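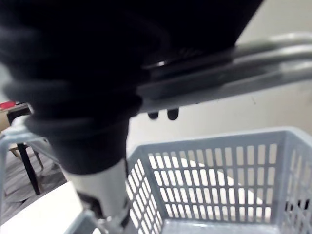
Neue Öffnungszeiten und Gebühren in der Stadtbücherei Rollau

Stand: 28.08.2014

Nach den Sommerferien ändert sich in der Stadtbücherei einiges. Die wichtigsten Punkte haben wir für diesen Rundbrief zusammengestellt. Die ausführliche Benutzungsordnung liegt an der Ausleihtheke aus und kann dort auch mitgenommen werden.

Öffnungszeiten
Das Haus öffnet künftig vormittags eine Stunde früher, dafür entfällt die Mittagsöffnung. Die Rückgabeklappe am Seiteneingang bleibt rund um die Uhr zugänglich. Medien, die nach Schließung eingeworfen werden, buchen wir am nächsten Öffnungstag zurück. Als Rückgabedatum gilt dann der Tag des Einwurfs, sofern die Klappe vor Öffnung des Hauses geleert wurde. Spiele mit losen Teilen bitte weiterhin an der Theke abgeben, ebenso die großformatigen Bildbände aus dem Lesesaal.

Ausleihe und Verlängerung
Für DVDs und Zeitschriften beträgt die Leihfrist jetzt einheitlich 7 Tage. Bücher und Hörbücher können wie bisher vier Wochen behalten und zweimal verlängert werden, wenn keine Vorbestellung vorliegt. Die Verlängerung ist am Telefon, an der Theke und über das Leserkonto möglich. Wer sein Kennwort vergessen hat, bekommt an der Theke ein neues. Am Telefon dürfen wir keine Kennwörter herausgeben.

Vorbestellungen kosten 2 Euro je Medium. Der Betrag wird bei der Abholung fällig. Nicht abgeholte Vorbestellungen gehen nach zehn Öffnungstagen an den nächsten Leser weiter, die Gebühr bleibt trotzdem bestehen. Für Kinder und Jugendliche mit eigenem Ausweis sind Vorbestellungen kostenlos.

Bestand
Im Frühjahr wurde die Abteilung Reise und Länderkunde durchgesehen. Ältere Reiseführer, deren Angaben überholt waren, sind ausgeschieden. Dafür kamen 83 neue Titel ins Regal, vor allem zu Ostafrika, Skandinavien und den Alpen. Die Wanderkarten stehen jetzt nicht mehr im Schrank neben dem Kopierer, sondern direkt bei den Reiseführern und sind nach Blattnummern sortiert.

Die ausgeschiedenen Bände werden beim Bücherflohmarkt im Erdgeschoss verkauft - zusammen mit Romanen und Kinderbüchern aus Spenden, insgesamt 500 Stück. Der Erlös fließt in die Anschaffung von Hörbüchern. Weitere Buchspenden können wir bis zum Jahresende leider nicht annehmen, das Magazin ist voll.

Lesung
Im Herbst ist Wycliffe Kirui zu Gast. Er liest aus seinem Reisebericht "Der Weg nach Vevwood" und zeigt dazu Karten und Notizhefte. Die Lesung findet auf Deutsch und Englisch statt. Karten gibt es im Vorverkauf an der Theke, Restkarten an der Abendkasse. Der Termin wird durch Aushang bekannt gegeben, sobald er feststeht.

Vorlesestunde
Die Vorlesestunde für Kinder ab vier Jahren wird fortgesetzt. Eine Anmeldung ist nicht nötig, Geschwister dürfen mitkommen. Für die Gruppe der Grundschulkinder suchen wir noch Vorleserinnen und Vorleser, die alle zwei Wochen eine Stunde Zeit haben. Interessenten melden sich bitte an der Theke oder schriftlich bei der Büchereileitung.

Im Februar bleibt die Bücherei wegen der Inventur eine Woche geschlossen. Leihfristen, die in diese Woche fallen würden, verlängern wir automatisch.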